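# The Long, Happy Life of a Toy Library

Nusrat Minhas still has the first puzzle she ever checked out to a family. It came back with one piece gone and a note of apology in purple marker, and she loved the note so much that she retired the puzzle and kept both in her desk drawer.

She runs the toy library in Rosutdale, on the ground floor of the old Grunitz button works, and if you have never been inside a toy library I can't recommend it enough. It smells of floor polish and cardboard. Kids march in with last month's marble run under one arm and walk out with a drum. The whole thing works like a book library (card, due date, a very gentle reminder call), except that what you borrow might have wheels.

The idea is older than most people think. Toy lending took off in several American cities during the Depression, when plenty of parents had no money for play, and it never quite went away. Rosutdale came to it late, with 77 toys on secondhand shelves and an opening time of four in the afternoon, picked to catch families on the walk home from Gondeck Elementary. By the first August there was a line down the steps!

What gets borrowed is a constant surprise. Minhas expected the big plastic kitchens to be the stars. They do fine, but the real hits are small and plain: stacking cups, scarves, anything that can be put into something else and then dumped out again. Toddlers can't get enough of that. Parents who spent real money on a talking bear find this a little hard to take, and I say that as a parent who owns the bear.
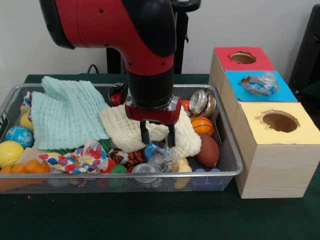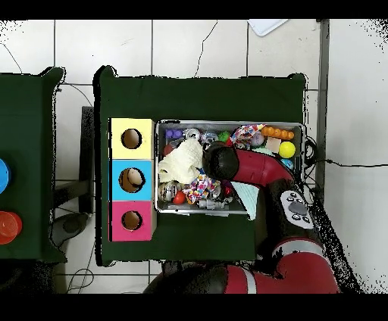

Soft things and small things, all in together.

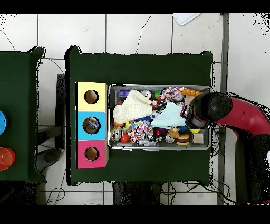
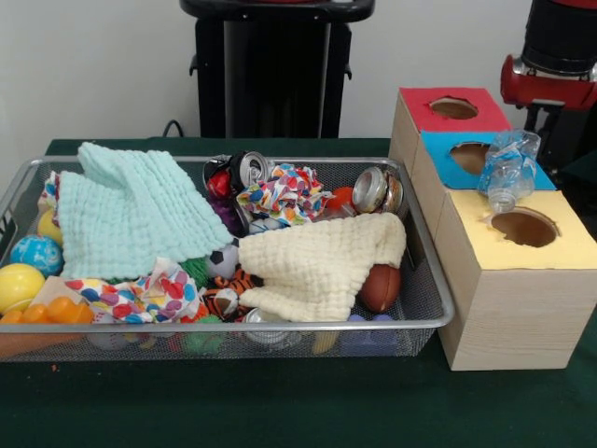
**How long can a family keep a toy?**

Four weeks, and you can renew once if there isn't a waiting list for it.

Four weeks sounds long until you watch it happen. The first few days are pure excitement. Then comes a dip, when the toy lies under the couch and everyone forgets it. Then, very often, a second wind, and this is the part Minhas gets most animated about. A child comes back to the thing with a new idea. The shape puzzle becomes a bakery. The train track becomes a fence for plastic cows. She used to lend for two weeks and changed it after hearing the same story at the desk over and over: he only just started to like it.

The repair bench is at the back, next to the Soomro Room, where the story hour happens. I spent a very good morning there watching a wooden duck get a new axle. Wheels, strings and battery doors are what go most often, and there's a coffee can of spare screws that has saved more toys than any glue. Anything past fixing gets taken apart for pieces. One old dollhouse has given its hinges to a barn, a treasure chest and a toy oven.

Membership costs $96 a year for a family, and no family has to pay it to join. You tell the desk what you can manage and that's the end of the talk. Some members put in $100 and wave off the change.

If you want to try it, bring the kids and let them choose, even if they choose something strange. My youngest went straight past the castle and the racing cars and picked a set of measuring spoons on a ring. We renewed it.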